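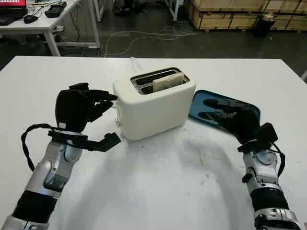 Transit talks reopened this morning, and closed again before lunch. Both delegations in the building, one text on the table. Only ours had anything written in the brackets, the other side came with their column blank and said they'd "reserve." So - cream toaster, two slots, one slice sticking up on the right and nothing in the left. Best diagram of the joint draft I can come up with tonight. You can't call it a joint text if only one side has put bread in. Wrote that in my notebook, crossed it out, now putting it here anyway.

Reading time: 5 min

Must get this down before I forget the order of it. Slept badly, the hotel in Flelldale has a heating pipe behind the headboard. Up at 5. Read the overnight cables summary on my phone standing in the bathroom. Nothing new except the coalition at home wobbling on the port question again, and some radio interview where the junior partner said observer status was "as good as a seat." It is not as good as a seat. We get to sit along the wall and read papers after everyone else has read them. I've been telling people that since the spring and they still put "historic" in the press line.

9:30, plenary

Opening remarks were supposed to be short. Ours ran long, theirs ran longer. The chair let it go. Nobody wants to be the one who cut off an opening remark and then gets blamed for the mood.

Article 16 is the whole fight now. Everything else in the transit protocol is more or less done, or done enough that people stop arguing when the coffee comes. 16 says who inspects freight at the Girnlow crossing and under whose flag. We want joint teams. They want their own customs people on their side, ours on ours, and a phone line in between. A phone line! We had a phone line before and it rang in an empty office for most of a winter.

Their counter was to move inspection to an annex. Annex means later. Later means after their elections. I passed a note up the table saying so and got a nod back, which could have meant anything.

Also the word "permanent." They will take "standing," they will take "regular." They won't take permanent. Our lawyers say it makes no difference in law. Then why won't they take it. And why won't we drop it. I typed up 3 versions of the same sentence and by the third I honestly could not tell which was ours.

11-ish, corridor

Better than the plenary, as usual. One of their people, the quiet one from the transport ministry, told me the trucking side wants joint teams as much as we do. Trucks are sitting more than 30 hours at Girnlow some weeks and the haulers are screaming. But the ministry of interior has the pen, not transport. So we're negotiating with the wrong half of their goverment, and the right half is standing in the corridor eating crackers.

Question for tomorrow - can we get transport a reason to be in the room? Maybe a technical session. Lane widths, parking, fuel, toilets. Boring stuff. If it's boring enough interior will send a deputy and transport will do the talking.

Wrote this up for the head of delegation in half a page. She read it on the stairs. Said "maybe." From her that's pretty good.

Lunch, such as it was

Plenary broke early, so no one had food ready. Walked down to Rundetti with 2 of the interpreters. Soup, bread, too expensive, paid in the wrong currency and got change in both. The interpreters think the chair is leaning our way. They hear tone, I trust them on that more than I trust the readouts. They also say the other side's lead has stopped saying "so-called crossing" and just says "crossing." I hadn't noticed. Small thing but I put it in the evening note.

Friesen sent out their bulletin while we were eating. Says the talks are "on the brink of a breakthrough." From where?? They have no one here. Someone at home will forward it to the minister and the minister will call and ask why our reporting is so gloomy. I give it until breakfast.

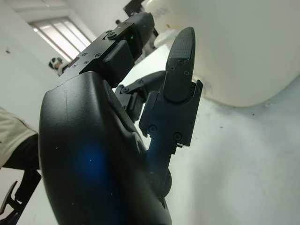 Afternoon, drafting group

Small room, no windows, good chairs. Six people and a projector that wouldn't hold a signal, so we passed one laptop around. Actual work got done. Preamble is clean now. The bit about "aspirations of both peoples" stayed in - costs nothing, commits nobody, and both capitals can read it out on the evening news. I used to hate that kind of sentence. I still sort of do.

Dispute clause: agreed except the deadline. We said sixty days, they said "reasonable time." Left in brackets.

Map annex: they brought an old map. River's in the wrong place on it, it moved after the floods, everyone in Flelldale knows it moved. Their side said the map was illustrative. Ours said then take it out. Went around like that until the tea trolley.

Evening

Sent the note at 8. Left out the toaster. Kept the crackers, then took them out too.

Call from the capital - could we please get one deliverable before we leave. Like what. A joint statement, a photo, anyhting. I said the technical session, and they asked if there was a better name for it. Told them I'd think. I have not thought.

To do: clean copy of 16 with both columns. Ask transport guy for the hauler figures. Laundry. Call home before they're asleep, already missed it tonight.

Pipe is knocking again. Moving the pillow to the other end of the bed.

Notebooks > Border Talks > Flelldale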